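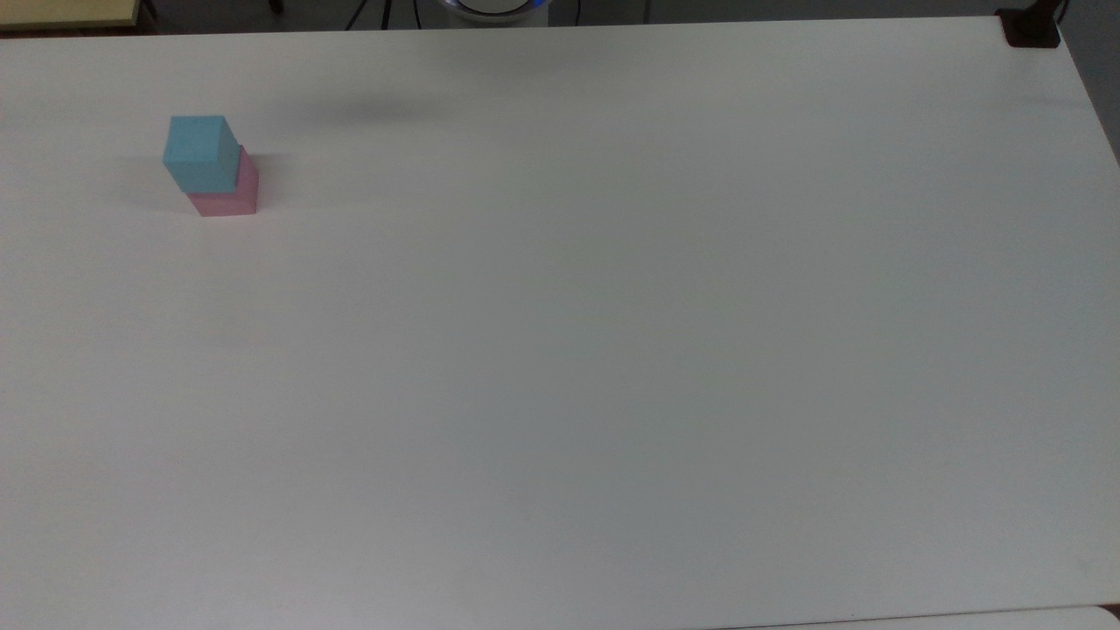 Light blue cube on top of the pink one.

Cultura board - Players and transfers
Thread: Our goalkeeper going on loan to Goltatano?

etim_fan
The local radio says our second goalkeeper goes to Goltatano until May. I am against it. He is 19, he does not speak the language, and their stadium has 4,000 seats and bad grass.

northstand208
Bad grass is good school. With us he played 3 games in one season. How can he learn from the bench?

etim_fan
He can learn from our goalkeeper coach, who is better than any coach they have. At Etim we sent two boys away like this and both came back slower. 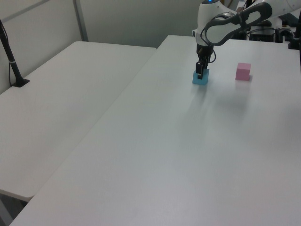

Also I do not see who pays his apartment. When Flosano took our left back, he lived the first weeks in a hotel next to the highway and ate alone every evening. A young player needs a family house near the training field.

keeper_gloves
The left back had a knee injury before he went, so please do not blame Flosano. I watched him there. He played 579 minutes and then the knee stopped him.

northstand208
Thank you, I wanted to write the same.

etim_fan
OK, I forgot the knee. But the hotel is true - his cousin told me.

keeper_gloves
I believe you about the hotel. Still I would send him. Does someone know if we can call him back when our first goalkeeper gets hurt?

northstand208
The radio did not say. I will ask at the ticket office tomorrow.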